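The Kastura minifigure range has been on sale since January, and I have spent most of that time being told I ought to love it. Printed torsos, dual-moulded legs, a cape that isn't made of stiff paper, and every figure sealed in a foil bag so that you can't tell which one you're buying. It's the bag I want to complain about.

Blind bags are meant to be fun. I've read this so often, on forums and on the backs of boxes, that I started to doubt my own memory of standing in the toy shop in Mevthorpe feeling faintly cheated. There are 20 figures in the series. I wanted one, the lighthouse keeper, as she has the only yellow raincoat piece anybody has made in the right shade. I bought 31 bags before I got her. I now own five identical trombone players and I can't say they've brought me much joy.

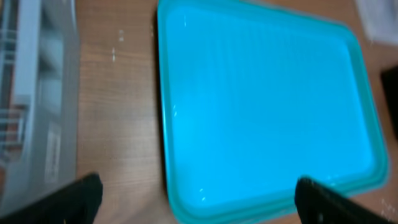 *A blue tray on a wooden table.*

The usual defence is that duplicates are good for trading. Are they? Trading works if you live near other collectors, or if your spare is somebody else's missing figure. The trombone player is everyone's spare. I took mine to the swap meet at Gralavlow, where the hall had 2,000 visitors over the weekend according to the organisers, and I came home with four of the five. The fifth went to a boy who wanted only the trombone.

Then there's the argument that mystery keeps the price down. I've never seen any working for this. A figure in a clear box from Zamfir, with much the same printing and a better neck joint, costs less than a Kastura bag does, and I know which one I'm getting. If the foil saves money, it isn't saving mine.

What bothers me more is what the bags have done to the hobby's conversation. People used to post what they'd built, or how they'd cut down a hairpiece to fit under a helmet. Now it's opening videos. The last one I sat through ran to 31 minutes and the man didn't put a single figure together. He tipped the parts out, said the name, and reached for the next bag. The comments underneath – all 1,055 of them when I looked – were mostly about how lucky he'd been. 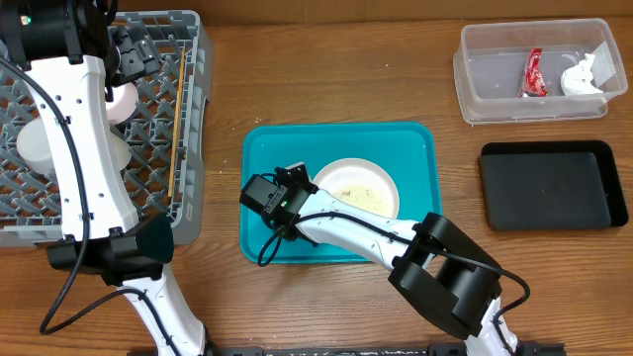
**Majdi Khoury**
*Columnist, figures and small-scale building*

I'm told that I should simply buy the figure I want from a reseller. I did look. The lighthouse keeper was going for six times the price of a bag, and the raincoat on its own for four. So the choice is to gamble at the shop or to pay somebody who gambled on a larger scale. Neither feels like collecting to me.

Kastura has promised that the second series will have "fairer distribution", a phrase that could mean nearly anything. Equal numbers of each figure in every carton? That would help the people who buy whole cartons. A code on the bag would help the rest of us, and the first thing the company did when buyers found one on the test batch was to take it off again.

I'll believe in the fairness when it's printed on the packet. Until then I'm repainting a trombone player. The coat is coming out a bit green.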